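Unit 26: Packing Up the Solenoid Kits

Welcome back, everybody! Before we wind any theory into our heads, a word about tidying, which I know is nobody's favorite part of the Rivthorpe bench course. Please leave the last 19 minutes for it. Solenoids go back with their leads eased into a gentle curve, never tugged by the connector, and boards are held by their edges.
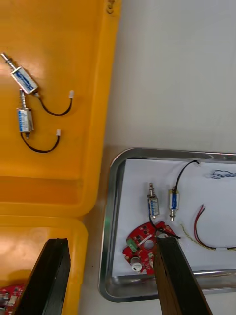
Why shouldn't I pull on the connector?
The thin wires can work free of their crimps, and then the coil gets no current.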